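Arnetari puts two grippers through kitchen work

12 shares | 4 comments

Arnetari has begun a side-by-side trial of two grippers for its household arm, the company said this week, with kitchen chores as the test. One hand is a two-finger model from Rolix. The other comes from Marchetti and uses suction cups in place of fingers.

The trial is planned at 500 pick attempts for each gripper, split between snack bags, bowls, cups and small boxes. Both are mounted on the same arm and run on the same controller, so the only part that changes is the hand. Swapping one for the other takes up to 19 minutes, including calibration.

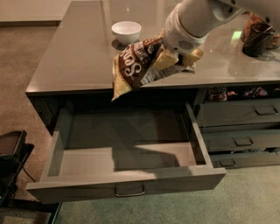
Bags are the hardest items on the list, according to Corrado Villa, who runs the tests. A half-filled bag changes shape as it is lifted, and a grip that was good on the counter may slip on the way to a drawer.

"With a box you know where the edges are," Villa said. "With a bag you find out when you close on it."

The fingers press from two sides and can hold a bag by a fold. The suction cups need a fairly flat patch of packaging, and wrinkled foil tends to leak air. Villa expects the cups to do better on boxes and on smooth lids -- he would not give a forecast for the bowls.

Each attempt is scored as a clean pick, a slow pick or a drop. A pick counts as slow if the arm needs more than six seconds from first contact to a steady hold. Dropped items are put back by hand and the attempt is not repeated.

The company is also comparing camera positions, with one camera near the wrist and another higher up. Mirkar, which supplies the controller, has asked for the timing logs from both setups.

Arnetari plans to publish the scores in May. It has not said whether it will choose one gripper for the finished product or sell the arm with both. Prices for the hands were not given.

4 comments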